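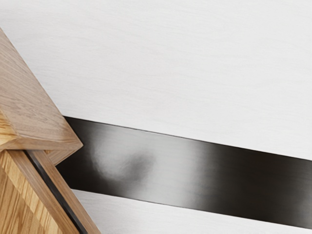 White surface with dark glossy band.

The Burstead open day ran on a Friday in January, doors at 9:30. Burstead finishes flat furniture panels for Brikby and Ross, and the tour followed the coating line from sanding to packing.

Incoming boards are checked for moisture before sanding. The line handles 1,246 panels per shift on a single coat and fewer on gloss, where each face gets two passes and a longer cure. Gloss rejects are mostly dust. Endar supplied the new filter bank, which takes up most of the north wall -- louder than expected at close range.
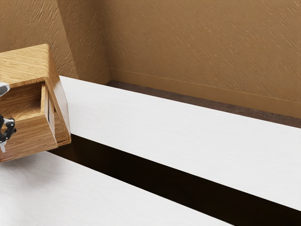
Box with wood-grain finish and upright inner panel.

Grain matching came after lunch. Sheets are sorted by tone into five bins, and adjoining parts are cut from the same sheet where size allows. The warehouse holds roughly 2,575 sheets. Questions on edge banding were deferred to the spring visit.

Parking is behind Unit 4. Safety shoes are required past the first door, and loan pairs stop at size 11.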